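3.2 What people mean when they say "warm"

I went into this part of the study thinking it would be the easy one. We had 213 people, we had their written answers, and all I wanted was to know how they talk about wood when you let them talk. I figured a week of reading. It took me most of the spring, and I still go back and forth on a few of the codes (more on that in 3.4).

The task was simple. Each person sat down with eight boards, one at a time, and wrote whatever came to mind. We didn't give them a word list. Earlier studies of surface language usually did, and I get why, because free text is a pain to work with. But if you hand somebody a sheet with "warm" already printed on it, you're going to get "warm" back, and then you've learned something about your sheet. So we left the page blank and ended up with 3,501 separate comments. After Coralie Bolger and I took out the ones that were only about the chair, the room or lunch, we had 2,183 left to code.

"Warm" was the big winner, as I'd guessed. The surprise for me was how many jobs it was doing. One group used it for color, plain and simple: reddish boards were warm, gray ones weren't. A second group used it for touch, and those people got annoyed when a board looked warm and then felt slick under the hand. Then there was a third group I hadn't planned for at all, who used it for memory. They'd write "warm, like my aunt's sideboard" and leave it there. Ezequiel Garrido wanted to fold these into the color group. I wanted them on their own, we argued about it one whole Monday, and he was nice enough to let me try it my way first.

Gloss made everything messier. A shiny finish pulls the word in two directions: it deepens the color, so the first group likes it more, and it feels hard and smooth, so the second group likes it less. You can see this best with strongly figured grain in the red-brown range, where the streaks seem to shift as you move your head (Figure 4).

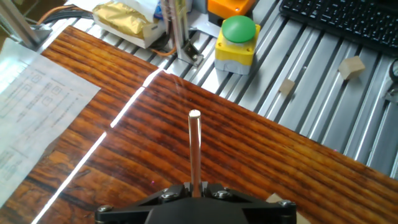
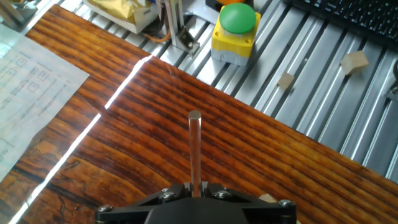

Figure 4. Glossy reddish-brown wood with strong diagonal grain, two views.

With grain like that, people wrote longer comments, too. Plain boards got a word or two. Busy ones got whole sentences, with commas and second thoughts and little arrows back to something they'd already crossed out. Begoñe Urquijo, who did the transcribing, started keeping the crossed-out words in brackets, and I'm so glad she did! A good number of people wrote "rich" first, struck it, and put "warm" in its place. I asked a few of them later and they said "rich" sounded like a furniture ad. So some of our "warm" comments are really "rich" comments with their manners on, and I've marked them that way in the coding sheet (code W4).

I should say something about language here. The Arain group did the task in Spanish and the Elley group in English, and I don't think "cálido" and "warm" cover the same ground. Abilio Zabala went through the Spanish answers on his own and found hardly any memory comments under "cálido." Those turned up under "acogedor" instead, a word I'd been translating as "cozy" and filing somewhere else entirely. We recoded that batch from scratch. The color group held up fine after the change, the touch group got a bit smaller, and the memory group ended up looking a lot more alike across the two sites than it had before.

Does this matter outside our little corner? I think it does if you sell or restore wood and ask customers what they want. Somebody who asks for a warm finish may be asking for a color, a feel, or a room they used to know, and a can of red stain only takes care of the first one. Sushil Bhardwaj read a draft of this section and pointed out that restorers probably know this already and just don't write it down. Fair enough. I'd love to interview some of them for a follow-up.

3.3 Coding "cold" and "flat"

"Cold" was a smaller pile and a much calmer one. Nearly everyone who used it meant touch.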